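January 14, 2021
Workshop notebook, Clarkside, tray handling line

Quiet shift, so catching up on notes. The second arm pair has been on trays for the whole week and I want the changes written down before the June layout makes everyone forget how it was.

Log for today: 698 trays through the bench, 647 of them passed on without a hand on them. The rest went to the side table and were set straight by whoever was nearest. Four stops on the line itself, all short. Two were the door interlock, one was a label stuck to the belt, one I could not find a cause for. Reset and it carried on.

The interlock is the same one that played up before Christmas. I have cleaned the contacts again and moved the cable clip so that it doesn't pull when the door swings. If it goes a third time, order the sealed type from Lyons and stop fiddling with it.

Bench staff have moved from lifting to checking. On paper that is a lighter job and most people say their backs are better for it. The complaint I hear now is standing still. When you carried trays you walked to the rack and back all morning and had a word with packing on the way. Now you stay by the side table and wait for one to come off crooked. Two people on earlies have asked to swap halfway through the shift with packing and I think we should let them. Packing are willing. It needs the rota changing and a short training sheet for each side, nothing more. 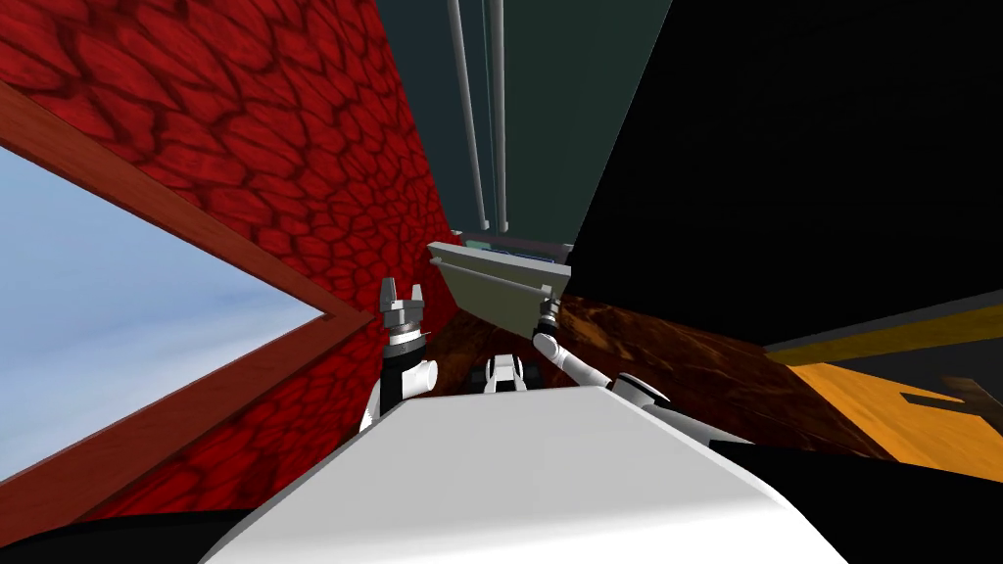 The Wurnum simulation is where we try out moves before they go on the floor, and I spent the afternoon in it. The job was tray approach angle. We have been treating a tilted tray as a fault and sending it to the side table, and the bench people keep telling me that a tilted tray is normal and they just used to take it as it came. They are right about that. With the grey tray at a slant and the right gripper's fingers up against its lower edge, the question is what the left arm ought to be doing with its jaws open. At present it waits for a level signal, which is a rule we wrote and can take out. I have put in a version where the left comes across as soon as the right reports contact. Not run enough times to say anything about it yet. Saved as "tilt early" in the shared folder, please don't overwrite.

If it holds up, the side table gets less work, and that brings back the question of what the person at it is for. Better to settle that before the change goes in than after. My own view is that the post should take over the adjustments, meaning grip width, approach and slow-down, from the panel. At the moment all of that comes to me or waits for me, and on nights it waits until morning. The people at the bench know the trays better than I do.

Training: the Clikico course covers the panel in one day. It assumes you have used one before, and most of ours haven't. I would sooner do a half day here first, on the simulation, where a wrong number costs nothing. I have drafted the first sheet. It is too long. Will cut it.

Noise, since it was raised again: 70 dB at the side table with both arms running, measured at head height. Lower than the old conveyor, but it is a different sort of noise, with a whine on the slow-down, and people notice it more. I will try a gentler ramp on the deceleration and ask at the bench whether it is any better.

To do
Swap rota, draft to both benches
Run "tilt early" overnight and read the log before earlies
Shorten training sheet
Gentler ramp, left arm first
Spare interlock, get a price
The unexplained stop: check the time against the compressor record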